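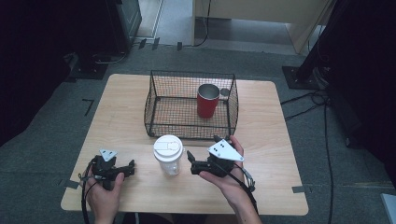 Fig. 1. Wire-mesh basket with mug; lidded plastic cup on the table in front.

Unit 4 – Open containers and drinkware
Course notes, V. Magyar

4.1 Basket
An open-top mesh basket holds items upright only where the walls or neighboring items support them. A single mug in a large basket is free to slide. Note the position of the mug in Fig. 1, right of center, with the handle toward the wall. Handles can catch on the mesh during a straight lift; turn the handle inward before removing the mug.

4.2 Cups with lids
Grip the cup body below the lid. Thin plastic walls deform under side load, and a deformed rim releases the lid. Press the lid down along its full edge before moving the cup.

4.3 Packing order
Heavy items first, against a wall. Lidded cups next – upright, never under a mug. Load limit for the baskets used in the Dultov exercise: 2000 g. Leave the rim clear.

Exercise
A basket weighs 800 g empty. Find the total mass after adding a 63 g cup and an 85 g lid set. Hand in to Orsolya Hegedűs by the end of February.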